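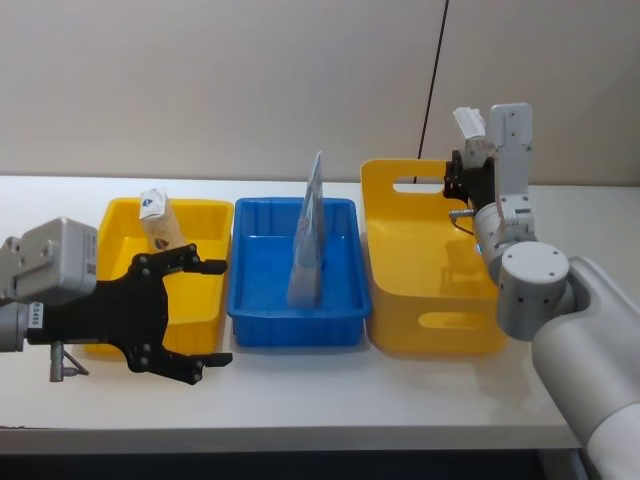

Session 5: Gathering sorting examples with two arms

Robot Learning Practical, handout for groups A and B
Zawadi Mabula, with notes on scoring by Hạnh Hà

Read this before your slot on Tuesday. You will be collecting examples for the sorting task, which is the data you train on in Session 7. The policy only learns from what you record, so a careless hour here costs you later.

1. The task

Three containers stand in a row on the white table: a shallow yellow tray, a shallow blue tray and the deeper yellow bin. Each arm picks up packaged items and places them in the container named on the run sheet. Both arms may move at once, but only one may be over a given container at any time.

The class target is 400 episodes. Last year's set, collected under the name Hamance, came to 2360 episodes, and we will lend it to any group that wants to compare. Do not mix the two sets. The camera positions were different.

2. Before you record

Put the containers back on their marks. Check the run sheet for which items start where. Bring both arms to the ready pose, grippers open, and wait for the recorder to show all camera streams. If a stream is missing, stop and restart Flaline (the recording program) from the desk machine. Do not unplug anything at the arm.

3. Recording an episode

One person drives, one person keeps the log. Swap every half hour. Start the recording before the arm moves and stop it after the gripper has opened and backed away. Episodes that begin with the item already held are allowed only if the run sheet marks them as "part 2".

Move at a steady pace. Approach from above, lower until the item is just over the rim, then let go inside the container. Boxes and cartons hold their shape and can be gripped firmly on the sides.

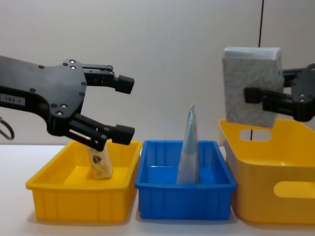 Soft packets are harder. Grip them near the top, close slowly and expect some to fold. A fold is fine. A dropped packet is also fine, provided you keep the episode and log it as a drop. Gladys Mrema's group threw their drops away last term and their policy had no idea how to recover from one.

Vary the start positions. Turn items, lean them on a wall of the tray, stand them upright. If every carton starts in the same corner, the policy will reach for the corner.

4. Scoring

Score each episode straight after recording:
2 = item in the right container, no second attempt
1 = right container, more than one attempt
0 = wrong container, dropped or stopped early 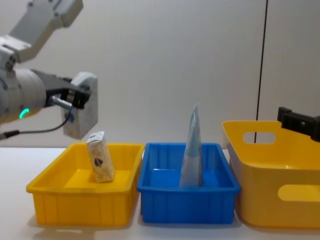 Figure 3. A carton held over the yellow tray, with another standing inside.

5. Handing in

Copy the log and the episode folder to the Sirken drive by 5 pm. Questions about the arms go to Adhiambo Barasa, questions about the log to Gladys Urio.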